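Skomesness Prep Kitchen
Automated portioning station, weekly inspection with comments
Date: Fri 7 January
Inspected by: Selamawit Teshome
Shift lead present: Trevor Crabtree
Copy to: Filipa Peixoto, Arnaldo Gouveia

Mark each line OK, FIX or N/A. Comments go under the line they belong to. Open items carry over to the next sheet until somebody signs them off.

SECTION A. BEFORE POWER ON

A1. Floor clear and dry on both sides of the station. OK

A2. Emergency stop reachable from the standing position. FIX
The stop on the aisle side was behind a rolling rack when I arrived. Trevor moved it. This was also on the last sheet. The rack needs a parking spot of its own, marked on the floor.

A3. Lockout tag and key on the hook. OK

A4. Cables secured and off the work surface. OK
Checked by hand along the full run. One tie replaced.

A5. Work surface wiped down and sanitizer log signed. FIX
Surface was done. Log was not signed for the early shift. The early shift says the sheet used to hang by the sink, where the hand portioning was, and they still look for it there. Move the log to the station.

SECTION B. GRIPPER AND BOWLS

B1. Finger pads tight, no play when pushed by hand with power locked out. OK

B2. Pad screws present and seated. OK
Please keep checking this at every shift change. A missing screw means the batch is held.

B3. Pads clean, no buildup on the gripping faces. FIX
Crumbs packed in behind the inner pads. Fernanda Sampaio cleaned them with the soft brush while I waited. The brush is kept in the office, so people use a paper towel, and a towel does not get into the corners. Order a second brush.

B4. Bowls free of chips and cracks. OK
Run a gloved finger around the rim as well as looking. Under the overhead lights it is easy to take a chip for a reflection.

B5. Gripper holds a piece without crushing it. OK
Test cycle watched from start to finish, 19 pieces, none broken.

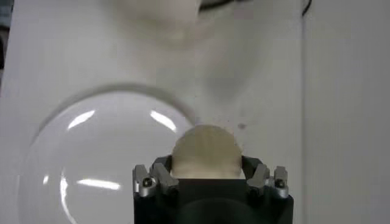 B6. Dropped pieces removed with the arm stopped. FIX
Saw one person reach in between cycles. He had done this job by hand for years and picking up a dropped piece is habit. I talked to him and did not write him up. Everyone on the station gets the stop-first talk again, including those who had it in training.

SECTION C. PEOPLE AND WORKLOAD

C1. Trained operator at the station for the whole run. OK
Nine people are now signed off.

C2. Operator rotated on schedule. FIX
The plan says swap every hour. Two operators stayed on for most of the morning. Both said watching the arm is more tiring than portioning was, mostly in the neck and eyes, and that it is hard to leave when the next person is busy packing. Trevor to post names against times.

C3. Seating or mat provided. OK
Mat is new. Fernanda asked for a stool with a back. I support this.

C4. Operators know who may change speed settings. FIX
Three different answers from three people. The answer is the shift lead only. Filipa to put it on the card.

C5. Manual portioning can restart if the station is down. OK
Scoops and scales are still on the shelf and clean. Newer staff have not portioned by hand. Arnaldo wants one manual batch a week so the skill stays in the building, and the packers I asked were in favor.

SECTION D. OPEN ITEMS

Rack parking spot, aisle side: Trevor
Move sanitizer log: Selamawit
Second soft brush: Filipa
Stop-first talk, all shifts: Trevor
Rotation list: Trevor
Speed settings card: Filipa
Stool: Arnaldo to approve

Station released for use. B3 cleaned and rechecked before restart.

Signed: S. Teshome
Signed: T. Crabtree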